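13 January 2019

Barometer at 2841 on the old scale, falling slowly. Stripped the last of the green paint from the clock housing. Two coats, with a third in the corners, possibly primer. Base metal sound except for a pit near the hinge. Filled it and left it to cure. Emlyn Gittins has the movement at Ifans and wants the case by June.

Sanded the door with 300 grit, long strokes only. Still too bright. Nerys wants a high polish, but it would show every fingerprint. I would stop at a dark gray with faint scuffs and speckles left in, like the wide slab at the bottom of the render, and ease the long top edge where it meets the sides the way that one is rounded. Test strip on scrap first. Need more paper, up to 22 sheets.
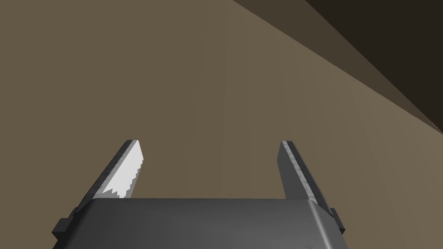
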